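Drovbridge want me to review their hand-held gripper kit. You wear out your wrist, their software learns from it. Supposedly.

The sales page says "over 1000 household objects". Which ones? I asked Leonor Sampaio on their support desk and got a link back to the sales page.

Also 87 quid for spare finger pads. Pads!

Tape, tissues and lace tonight. Lace is where I expect trouble. 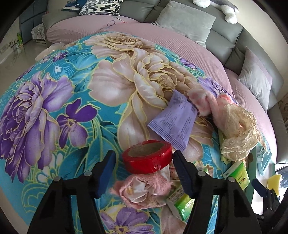
Red tape between the pads, lace still to come.

Not sold yet. More in October.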